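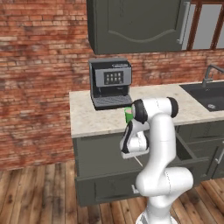 Simulated kitchen with the brick back wall, cup-to-machine task, arm and green cup at the front of the counter.

Paired start states for comparing checkpoints in simulation
Evaluation and benchmarking > Methods

kallio_n
Posted 21st October

Write-up of a result from our evaluation work at Heinonen, posted before it goes into the report so that people can find the holes in it.

Task: the arm has to bring the cup to the drip tray of the coffee machine and release it upright under the nozzle. One kitchen layout, simulated in Altent. The policy is Rutska, trained on demonstrations only, no reinforcement stage. 12 checkpoints from one training run, each evaluated on 400 episodes with a limit of 600 control steps.

The usual practice in our group has been to draw fresh start states for every checkpoint: cup position, arm joint offsets, drawer opening, light direction. We then report a success rate and a binomial interval. Neighbouring checkpoints nearly always have overlapping intervals, and people pick the one with the highest number anyway.

The change is simple. We draw one list of 400 start states, save it to disk, and run every checkpoint on the same list. Comparison between two checkpoints is then on the per-episode differences, with McNemar's test on the discordant pairs. Start states which are easy for everything or impossible for everything drop out of the comparison.

Result: the interval on the difference between two neighbouring checkpoints is clearly narrower with the shared list than with separate draws, at the same number of episodes. When we repeated the whole exercise with a second list, the top three checkpoints came out in the same order. With separate draws they did not.

No change to the policy, no change to the simulator. Cost is the storage for the list.

Questions I would like answered: is anybody doing this already with a contact-heavy task, and does the gain survive there?

mervp
Paired comparison is not new, it is common random numbers and it has been in the simulation textbooks for decades. Fine as a reminder. My objection is to the claim that the order "came out the same" on a second list. Two lists is one repetition. How often would you expect the top three to agree by luck, given that the three are presumably not equal to begin with?

Also, which solver settings? If contact is resolved on the GPU with non-deterministic reductions then the same start state does not give you the same episode, and the pairing is weaker than you think.

kallio_n
Agreed on novelty, I am not claiming any. The order agreement is weak evidence and I should have put it last.

Solver: GPU, default settings, so no, it is not bitwise reproducible. We ran the same checkpoint twice on the same list to see what that costs. A minority of start states flip between success and failure. Nearly all the flips are in episodes where the cup touches the lip of the drip tray before release. Episodes which fail early (missed grasp) almost never flip.

tsmits
Then the repeat run is the most useful part of your post and it belongs at the top. The discordant pairs between two different checkpoints should be read against the discordant pairs between two runs of the same checkpoint. If the second number is a large share of the first, McNemar will still be valid (the null is symmetric either way) but most of what you are counting is solver noise.

Could you give the ratio?

kallio_n
For neighbouring checkpoints late in training, same-checkpoint discordance is a bit under half of the between-checkpoint discordance. For an early checkpoint against a late one it is a small fraction. I will put the full table in the report.

mervp
A bit under half is what I expected. So for late checkpoints, where you most need the extra precision, pairing buys you the least.

tsmits
It buys less, but it does not cost anything. The variance of the difference is the sum of the two variances minus twice the covariance. As long as the covariance is positive you gain. I can't think of a mechanism that would make it negative here.

mervp
It costs coverage. One fixed list of start states gets reused for every decision in the project, and by the end the team has tuned to the list. I have watched this happen with a drawer task at Pikier. By the end, the chosen policy was good on the saved states and ordinary on new ones, and we found out in front of a customer. Separate draws are noisy but you can't overfit to them by selection in the same way.

khonk
Both points can be met. Redraw the list for each round of comparisons, keep it shared within the round. The pairing only has to hold between the things being compared. For tracking over months you keep a second fixed list and never select on it. We have worked this way since September and the bookkeeping is one extra column in the results file.

mervp
I have no complaint about that version. It is not what the first post described.

kallio_n
It is not, and I will change it. We had been thinking of the list as part of the benchmark. Per-round lists it is, with the seed for the list stored alongside the results.

On the tray lip: the success check currently looks at cup pose on the last step. An episode in which the cup is still rocking at step 600 is judged on whatever angle it has at that moment. I suspect part of the flip rate comes from there and has nothing to do with contact noise in the strict sense.

martti_l
I wrote that check, so let me defend it a little. Last-step pose was chosen for the reason that every alternative needs a dwell time, and the dwell time is one more parameter to argue over. With the step limit as it is, most successful episodes finish long before the end and the cup has been standing still for a good while. The rocking cases are slow episodes.

But slow episodes are concentrated in particular start states. When the arm starts folded well down to the front of the counter, the way it sits in the render, it has to lift the cup over the counter edge before it can go left to the machine, and the lower corner of the tray is close by. Those starts are slow and they touch the lip more. So the flips are not spread evenly over the list, and a per-state breakdown would show it.

tsmits
Is the drawer involved? It is open in the render, on the right of the lower cabinet.

martti_l
Drawer opening is randomised. It is there as a visual distractor and as an obstacle for the elbow. We had one checkpoint which did much worse with the drawer open, and the cause was not collision. It approached the cup from a different side whenever the drawer was out, presumably due to a correlation in the demonstrations. With separate draws that showed up as a slightly lower average and was put down to noise. On the shared list it was plain at once, as all its losses were in the same starts.

khonk
That is a better argument for the method than the interval width. The interval is a convenience. Being able to open the same start state under two checkpoints and look at them side by side changes what you can diagnose.

mervp
You can do that without pairing the evaluation. Save every start state, rerun the interesting ones under the other policy.

khonk
You can. In my experience people don't, unless the results are already lined up row by row.

mervp
That is a remark about people and I accept it as such. I would still like it kept apart from the statistical claim in the report.

petrol_blue
Reading this from the hardware side. Does any of it transfer? On a real arm I can't restore the cup to a start state better than a few millimetres, even with a printed template on the counter.

tsmits
Partly. You don't need exact restoration, only a positive correlation between the outcomes. A template and an A/B order that alternates within each start position gets you some of it, and it also takes care of drift in lighting and calibration through the session. Blocked design, same idea. Whether the correlation is worth having depends on how sensitive the policy is at that scale. Measure it with the same-policy repeat before you rely on it.

petrol_blue
Same-policy repeat doubles my robot time.

tsmits
Do it on a subset. You want an estimate of the flip rate, which can be rough.

kallio_n
Update, same day. We reran the late checkpoints with the success check changed to a short dwell: cup upright and on the tray for a fixed run of consecutive steps at any point before the limit. Same list, same solver. Same-checkpoint discordance went down, though not to zero. What remains is mostly real contact divergence at the lip, where in one run the cup slides on and in the other it tips.

Success rates went up slightly for every checkpoint, so the old and new numbers must not be mixed in one table.

We also have five training seeds and only one has been evaluated like this. Everything above is about picking a checkpoint within a run. It says nothing about whether the training recipe is better than another, and pairing start states does not help with variance between training seeds.

mervp
Good, put that last paragraph in the abstract. Half the papers I review get it wrong.

martti_l
Dwell check is merged. I have left the last-step version in under its old name for anyone who needs to reproduce earlier results. Please write the name of the check in the results header, the config hash alone is not readable.

khonk
One request for the report: plot discordant pairs per start state over cup position on the counter. If the flips gather near the corner of the tray as Martti says, it will be visible in a single figure.

kallio_n
Will do. The other four seeds are queued, shared list redrawn for the round. I'll post the table in this thread when they are through.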